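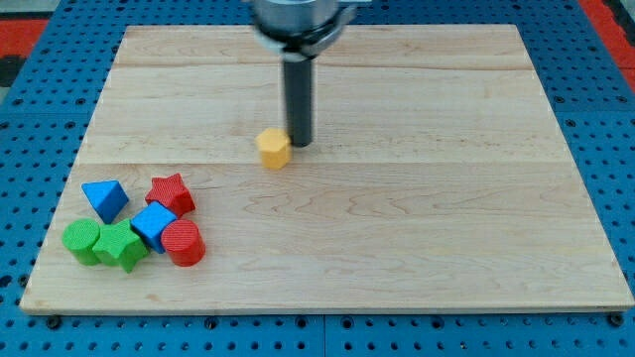 Home Docs Datasets Known issues Contact

Fikach is a set of recordings of one robot arm pushing small blocks around a table, and I should say early on that part of it came out of a fault, which is why this card is longer than most. We made it at our bench in Hemstead to teach a policy to sort and group shapes by nudging them, with a single straight finger and no grasping at all. The blocks have a slightly bumpy, foam-like surface and come as stars, cylinders and other prisms, and a push typically starts with the black finger coming down right beside one of them, as with the yellow hexagon, the tip just above the wood. That small gap under the tip is what most of this page is about, so please bear with me!

## What's in it

There are 900 episodes. Of these, 700 are clean, and the rest were recorded while the fault was present, whether we knew it or not. Each episode has the overhead video, joint positions, commanded and measured tip height, and a one-line text instruction such as "push the yellow block to the others."

## What went wrong

Sometime in October the arm began stopping itself in the middle of pushes. The controller reported a contact force limit, and we blamed the limit (everybody does, I think) and raised it a little. I'm sorry to say that was my decision, and a poor one. The stops went away for a while, and the tip was scraping the board at the end of longer pushes with more force than it should ever have had.

Otakar Tichý found the cause by going through the height logs one evening when he was supposed to be doing something else. The clamp on the finger had worked a little loose, so the finger slid down in its holder each time it met a block hard. The controller had no way of knowing, and it went on believing the tip was where it had been at calibration. By the worst episodes the finger sat around 10 mm too low, and the arm was bending its own mount to make up the difference.

No person was hurt. The safety stop did its job until I made that job harder for it.

## What we changed

- The force limit is back at its original value, and changing it now takes two people.
- The finger clamp has a paint mark across the joint. If the two halves of the mark don't line up, don't run.
- Tip height is checked against the bare board every 70 episodes, and again after any stop.
- The restart button no longer clears the fault message. You have to read it first, which has annoyed a few of us, me included.

## Using the faulty episodes

They're in the folder called `gajdos`, after the Gajdoš mount we were using then. Please don't mix them into training without thinking about it. The measured tip height in that folder is wrong by an amount that grows and then jumps back whenever somebody tightened the clamp, and we did not write down every time we did that. Our friends at Braltwood have used them to train a fault detector and were kind enough to tell us it was useful, so we've left them in.

If you find a clean episode that looks scraped to you, do write. I went through them all by eye, but my eyes were tired by the end and I may well have let one or two by.

Last updated: 1 January 2019

Share 10 Comments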